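When I reach Oriana Herrera she is eating toast at her kitchen bench, with a laptop open beside the butter, and she asks if I mind her finishing the crust before we begin. I don't mind at all. It's just gone eight on a Sunday morning, the one time in the week she and her business partner, Santino Orellana, are reliably in the same room, and I've been wanting to talk to them about Trava ever since a colleague's school signed up for it last term.

Trava is their practice software for people learning to program a robot arm. It runs on an ordinary computer and gives you a simulated arm, a table and a set of jobs to get on with, all without buying a single piece of hardware. The two of them make it under the name Sellent, and they've been at it for three years now, mostly in the evenings.

"I used to teach an automation course at a college," Herrera tells me, "and we had one arm for the whole class. One! So you'd have a dozen keen people standing around watching somebody else have a turn, and by the time it was their go the bell went. I used to drive home feeling terrible about it."

Orellana, who has wandered in with a cup of tea and pulled up a stool, came to it from the other side. He'd spent years writing software for packing lines at a firm called Lurach, and he remembers how nervous new starters were around the machines. "They'd be so worried about bumping something that they never tried anything," he says. "I wanted somewhere they could bump things all day long and just press reset."

The part most customers meet first is the block set. Learners get a table of lettered and numbered blocks and a mat, and the jobs start gently (pick up one block, put it down somewhere else) before working up to sorting, lining up and spelling.

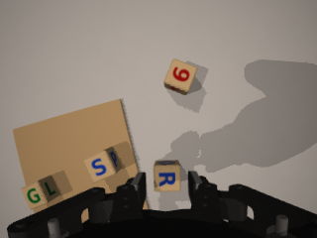

The block set in Trava, with the R between the gripper's open fingers and two short rows on the mat.

I had a go myself before we spoke, and I'll confess my first hour was mostly spent knocking the poor blocks about. What got me in the end was how the shadows fall across the table, which can make a letter surprisingly hard to read. I'd assumed this was something they hadn't got round to tidying up. Herrera laughs when I say so.

"No, no, we fought for those shadows! Santino had a lovely version with flat, even light, and everybody's program worked beautifully in it, and then they'd go to a real workshop with a window and it would all fall over. So we put the light off to one side and let the arm throw its shadow where it likes."

The price is $400 a year for a classroom, or $600 with the extra lessons and marking tools, and I did wonder aloud whether that was a stretch for a small school. Orellana takes the question seriously and is quiet for a bit. "It is for some," he says. "We've got a cheaper plan for home learners coming in December, and I'd like to do something similar for the little schools. We just haven't worked out how to pay for the support calls yet."

Those calls, I gather, still come through to this kitchen. The grumble they hear most is that the harder jobs arrive too quickly, and I'd have to agree with it, as I went from moving a single block to spelling a word with very little in between. Herrera says about half of the new lessons she's writing are meant to fill that gap. She's calling the new set Olivares, after the street she grew up in, and she reads me a couple of the jobs off the laptop while Orellana goes looking for more bread.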